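Starkuvbridge Two-Arm Bench Cell: Build and Set-up Guide
Section 6. Cable dressing and first handling checks

Complete Section 5 (rail alignment) before starting. Keep motor power off until step 5.

1. Slide each arm base to its mark on the rail and tighten the clamp bolts evenly. The bases must sit at least 400 mm apart.

2. Run the purple cable along each arm. Leave enough slack at every joint for full travel, then feed the tail down to the slotted channel.

CAUTION: A cable pulled tight at the wrist will work its connector loose. Move each joint by hand through its whole range before fitting ties.

3. Fit the wrist camera and check that both fingertips show in its view. If only one shows, loosen the mount and turn it.

4. Inspect the gripper pads. Scuffs and chipped colour are acceptable. Replace any pad that is split or lifting.

5. Clear hands and tools from the cell. Switch on motor power and set the grip force limit to 70 per cent in the Mosoti control panel.

6. Place an open suitcase on the left half of the table and a shallow tray to its right. Test rigid items first, then cloth.

Test load and grip on cloth: 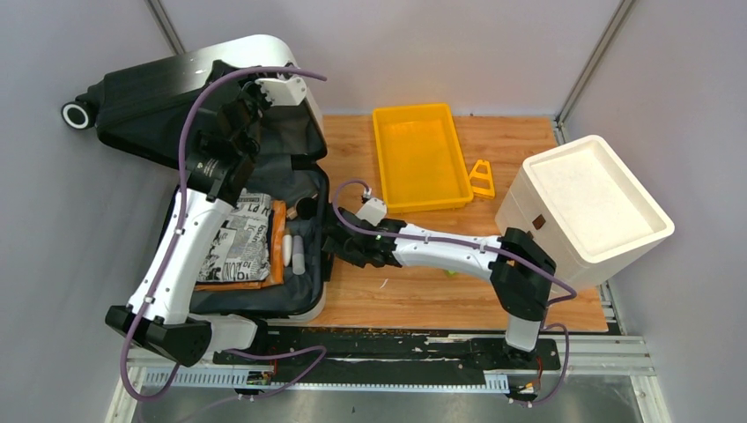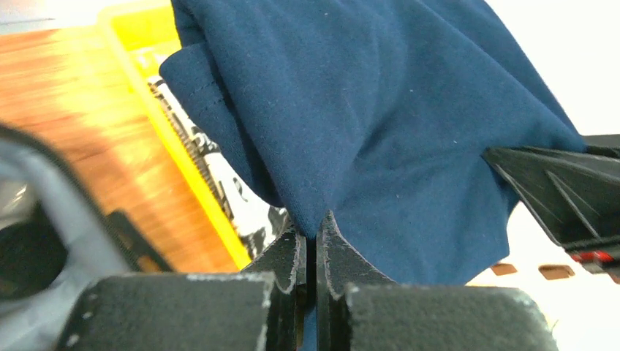 7. Repeat each pick from a new starting position. Log any slip along with the arm name and force setting.

NOTE: Thin knits may need a lower force limit. Faith Nyaga keeps the workshop's list of settings by fabric type.

CAUTION: Do not reach between the arms to free a snagged item. Press the stop button, wait for both arms to settle, and open the gripper from the panel.

8. Switch off motor power and recheck the clamp bolts from step 1. Continue to Section 7, Saving Arm Positions.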